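Acta de la reunión de seguimiento del equipo de manipulación, célula floral
Puvthorpe, junio
Comienzo: 9:30
Presiden: Yiran Jiang y Konrad Ammann
Acta: secretaría técnica

1. Bienvenida y aprobación del acta anterior

Yiran abre la reunión dando las gracias a todo el mundo por venir con tan poco aviso, y en especial a los compañeros de Hastel, que se han conectado a pesar de estar en plena mudanza de laboratorio. El acta anterior se aprueba con una sola corrección: donde decía «muñeca izquierda» en el apartado de cables debe decir «muñeca derecha». Konrad pide disculpas por el despiste y se le perdonan con mucho gusto.

2. Relato de la incidencia

Konrad cuenta lo sucedido con calma y con bastante detalle, cosa que se agradece. La tarea era la de siempre en la serie Ginatness: coger flores artificiales por el tallo, una a una, y colocarlas en el jarrón con los dos brazos. En el episodio 1892 de los 2000 previstos, la pinza derecha no obedeció la orden de apertura. El brazo inició la retirada con el tallo todavía sujeto, tiró del ramo y el jarrón acabó volcado. No hubo heridos ni se rompió nada, y eso es lo primero que quiso saber todo el mundo, como es natural.
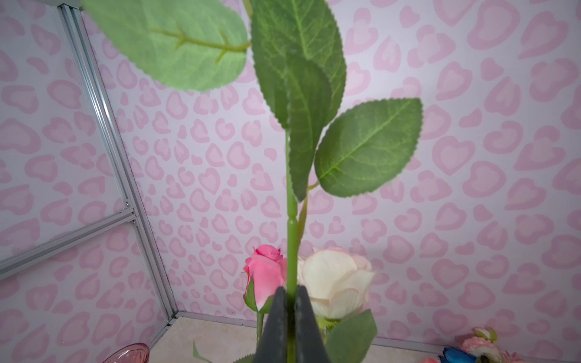

Lo que más preocupa al equipo, sigue Konrad, es que el programa dio la orden por cumplida. En el registro consta «pinza abierta» y a continuación la retirada, sin aviso ni alarma de ningún tipo. Pulsó la parada de emergencia y los dos brazos tardaron 3 segundos en quedarse quietos, un tiempo que a nadie de la sala le parece aceptable. Yiran recuerda que la parada debería cortar el movimiento de ambos brazos a la vez y de inmediato, y propone tratar este punto por separado y con prioridad sobre el otro, porque un jarrón volcado se levanta y una mano pillada es otra historia.

3. Causas probables

Se discute un buen rato, con café de por medio. La primera hipótesis es el cable de la muñeca derecha: al estirarse el brazo hacia el fondo, el conector podría perder contacto un instante y con él se perdería el mensaje de apertura. Los compañeros de Hastel vieron algo parecido el invierno pasado y lo resolvieron dejando más holgura en el tubo corrugado. Se ofrecen a mandar sus notas, y se les toma la palabra. 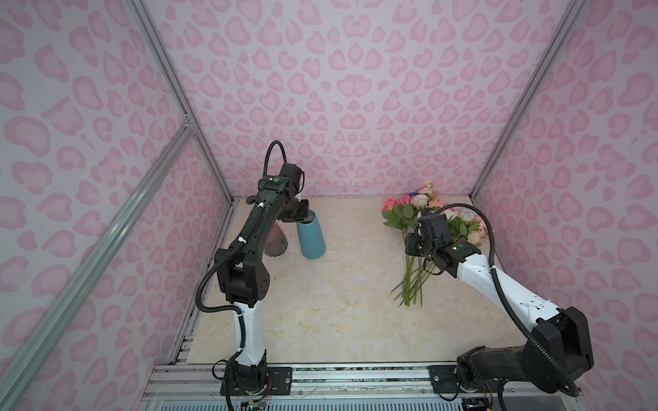

Los dos brazos en la célula: el izquierdo en el vaso azul y el derecho en los tallos del ramo.

La segunda hipótesis es de Yiran y tiene que ver con el programa. La confirmación de apertura se genera al enviar la orden, sin leer la posición real de los dedos. Aunque el cable estuviera perfecto, opina, esto habría que arreglarlo igual. Konrad está de acuerdo y reconoce que aquella línea la escribió él una tarde con prisas y que pensaba volver a ella. Se oyen risas comprensivas: quien más, quien menos, todos tenemos una línea así en alguna parte.

Sobre la parada de emergencia hay menos claridad. El módulo de seguridad Didenko se cambió en mayo y no consta que se repitiera la prueba de parada con los dos brazos en marcha. Se busca la hoja de la prueba durante la propia reunión y no aparece.

Para quien no pudo asistir, se adjunta a esta acta la nota técnica que preparó Konrad.
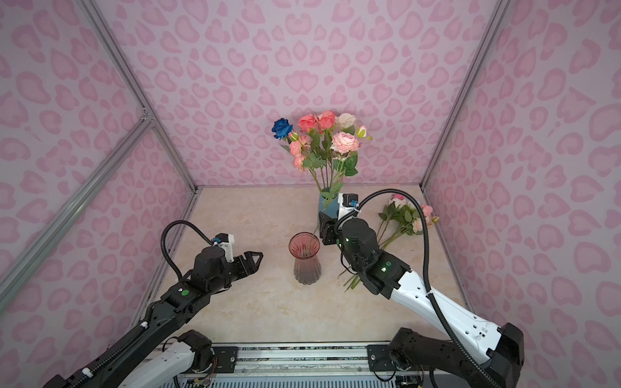

Tiempo de lectura: 8 minutos

La nota recoge el orden de los mensajes, la posición de cada articulación y una propuesta de umbral para la lectura de los dedos. Yiran agradece el esfuerzo y pide que se añada un párrafo sobre la zona en la que trabajan los dos brazos a poca distancia, pues es allí donde una retirada con carga puede complicarse más. También se comenta que un tallo fino deja muy poco margen: la diferencia entre pinza cerrada sobre tallo y pinza cerrada del todo es pequeña, y el umbral habrá que ajustarlo con paciencia y con tallos de distinto grosor.
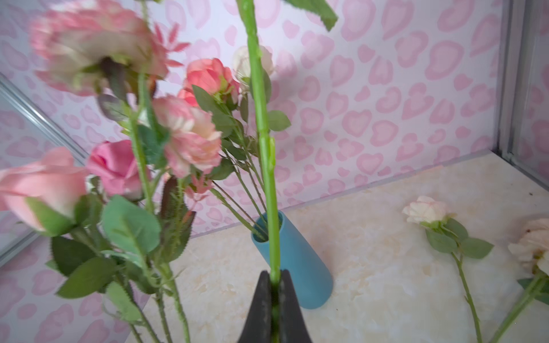
Tallo sujeto entre las puntas de la pinza, con el jarrón y el ramo detrás.

4. Acuerdos

La serie Ginatness queda suspendida hasta nuevo aviso. Los episodios ya grabados se conservan, salvo el 1892, que se guarda aparte con su registro completo.

Konrad cambiará la confirmación de apertura para que lea la posición de los dedos y detenga el brazo si no coincide con la ordenada.

Yiran repetirá la prueba de parada con los dos brazos en movimiento y consultará el resultado con el proveedor del módulo Didenko. Mientras tanto, no se energizan los brazos con las puertas de la sala abiertas ni con una persona sola.

Se revisará el cable de la muñeca derecha, y de paso el de la izquierda.

5. Ruegos y preguntas

Desde Hastel preguntan si pueden usar los episodios anteriores para su entrenamiento. Se les responde que sí, con el ruego de esperar a que se compruebe si hubo más aperturas falsas en el registro. Se pide también que quien retire flores de la mesa las deje después en su caja y no en el armario de las herramientas.

Konrad agradece el tono de la conversación, que temía más áspero. La próxima reunión se convocará cuando esté hecha la prueba de parada.

Se levanta la sesión a las 11:10.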